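Visit report: Redum, Dorkville site
4 Jul 2022
Written up by Anathi Jacobs

We got to Redum a little after nine and signed in at the side door, as the front was closed for paving. The visit had been set up to look at the sorting cell they run with Kemppainen arms. By the time we arrived the cell was down, and most of the day went to the reason for that.

The stop

The evening before, arm 7 had closed on a tote while the light curtain was muted. The mute is meant to last only while a tote passes through. A sensor bracket had worked loose and was pointing at the conveyor rail, so the controller saw a tote that never left. The curtain stayed muted for 142 seconds. An operator reached in to straighten a label, saw the arm start down and pulled back. The tote was crushed. She was not hurt, and she hit the stop herself.

The shift lead locked the cell out and left everything where it was. We were shown the bracket. Both screws were still in it, and you could turn it with one finger.

What the log showed

Redum printed the controller log for us. It had 338 mute events for the shift, and 112 of them ran longer than the limit in the Plusum manual. Each of those had raised a warning on the panel. The warning clears itself, and the operators told us they had stopped reading it sometime in the spring. The maintenance lead did not argue with this. He said the timeout had been turned off during commissioning and should have been put back.

We asked who signs off on a change like that. At present it is whoever has the panel password, and the password is taped inside the cabinet door.

Small items work

After lunch we moved on to gripping small items. Soft and thin pieces are the hard part here: bracelets, hair ties, a knotted cord, a metal hair clip. A cord folds over when the fingers close, and a ring can be pinched by its edge and slip out. The group keeps a tray for sorting and lays other pieces out on patterned cloth, and a printed grid gives the vision software trouble of its own.

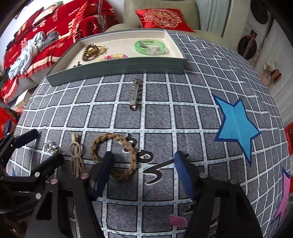
Follow-up

Redum will turn the mute timeout back on before the cell restarts, and fit a locking bracket on every sensor. The panel warning will need a manual reset. We asked for a copy of the new sign-off sheet and will go back in August to see the cell running.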